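Giswood Benchtop Series: Owner's Guide
Section 5. Preparing and Maintaining the Steel Work Surface

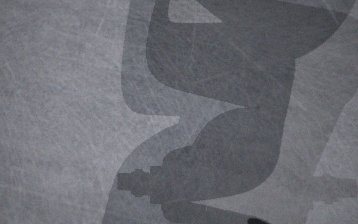
5.1 Scope

This section covers first cleaning, leveling, scratch blending and routine care of the brushed steel top supplied with Giswood benches. It applies to the fixed top and to the lift-off top. It does not apply to the oiled beech top, which is covered in Section 6.

Read the whole section before starting. Leveling must be finished before the vise or any other fixture is bolted down.

5.2 Items Required

Open-end wrench (supplied in the hardware bag)
Spirit level, at least as long as the top is deep
Two lint-free cloths
Mild dish soap and warm water
Farnasel surface oil, or a light mineral oil
Non-woven abrasive pad, fine grade (for 5.5 only)
Nitrile gloves

5.3 First Cleaning

The top ships with a film of rust-preventive oil under the protective sheet. The film attracts dust and will mark paper and fabric.

1. Peel the protective sheet from one corner, pulling it back low across the surface. If adhesive stays behind, cover it with a little mineral oil, wait until it softens, and wipe it off.
2. Wash the top with warm soapy water and a cloth. Wipe along the length of the bench.
3. Rinse the cloth, wring it out and wipe again until no soap remains.
4. Dry the top at once with the second cloth, including the front lip and the bolt holes.
5. Apply a thin coat of surface oil. Leave it for the time printed on the container, then buff until the cloth no longer drags.

CAUTION: Do not use chlorine bleach, oven cleaner or any product containing hydrochloric acid. These cause pitting that cannot be repaired by blending.

CAUTION: The underside edges of the lift-off top are not deburred. Wear gloves when handling it.

Note: Small differences in tone between one top and another are normal and are not covered by the warranty.

5.4 Leveling

The bench stands on four threaded feet. Each foot has a lock nut above the foot plate.

1. Place the bench in its final position. Moving it after leveling will require the procedure to be repeated.
2. Loosen all four lock nuts by one full turn.
3. Set the level across the rear edge. Raise the lower rear foot until the bubble is centered.
4. Set the level across the front edge and adjust the front feet in the same way.
5. Turn the level so that it runs front to back at the left end. Raise or lower both front feet by equal amounts until the bubble is centered.
6. Repeat step 5 at the right end. If the two ends disagree, the floor is uneven; go back to step 3.
7. Press down on each corner in turn. There must be no rocking.
8. Tighten the lock nuts against the frame while holding each foot with the wrench.

CAUTION: Do not extend any foot past the painted line on its thread. On floors that need more height, use Skarkness leveling pads under the foot plates.

Note: Check the level again after the bench has carried its normal load for a few weeks. Benches on suspended timber floors usually need one further adjustment.

5.5 Blending Scratches

Fine scratches are expected in use and do not affect the function of the top. Blend only those that catch a fingernail or that hold dirt after washing. Repeated blending thins the finish and leaves a visible low spot.

1. Wash and dry the area as described in 5.3, steps 2 to 4.
2. Find the direction of the original finish. If this cannot be seen, look under the rear shelf bracket, where the top receives no wear.
3. Wet the abrasive pad with a few drops of oil.
4. Hold the pad flat under the whole hand and draw it along the finish in long, straight strokes. Lift it at the end of each stroke. Do not scrub back and forth.
5. Extend the strokes well past both ends of the scratch to avoid a hard edge.
6. Wipe the area clean and inspect it under a lamp placed low and to one side. Overhead light hides unevenness.
7. Oil the area again.

CAUTION: Do not use steel wool. Carbon steel particles lodge in the finish and rust within days in a humid shop.

CAUTION: Do not use a powered sander or grinder on the top.

5.6 Routine Care

After each use: brush off chips and filings, then wipe with a dry cloth. Do not slide heavy castings across the top; lift them or put a board underneath.

Monthly: wash, dry and oil. In coastal or unheated buildings, do this twice as often.

Yearly: check the level, tighten the fixture bolts and inspect the underside for rust. For benches in unheated buildings, November is a suitable time, before the period of heaviest condensation.

5.7 Load Limit

The maximum evenly distributed load is 500 kg for the fixed top. The lift-off top is rated lower; see the plate riveted to its underside. Point loads, such as an arbor press, must stand over a cross member. Locate the cross members from the rows of bolt heads along the front lip.

5.8 Troubleshooting

Brown spots after washing: water was left to dry on the surface. Rub with oil and the fine pad, following 5.5.

Cloudy patches: too much oil, or oil not buffed out. Wash with soapy water, dry and apply a thinner coat.

Ringing when struck: one or more damping pads have come loose from the underside. Order pad set 859 and follow the leaflet supplied with it.

Top shifts sideways: on lift-off models, the locating pins are not seated. Lift the top clear with a second person and lower it squarely.

Rocking returns after leveling: lock nut loose, or foot plate cracked. Replace a cracked plate before loading the bench.

5.9 Parts and Revisions

Feet, lock nuts and damping pads are stocked by Ortuño. Quote the serial number from the left rear leg with every order.

Section revised 31/05/2026 by Marin Georgiou. Leveling procedure checked by Loretta Thibodeaux. Replaces all earlier issues of Section 5.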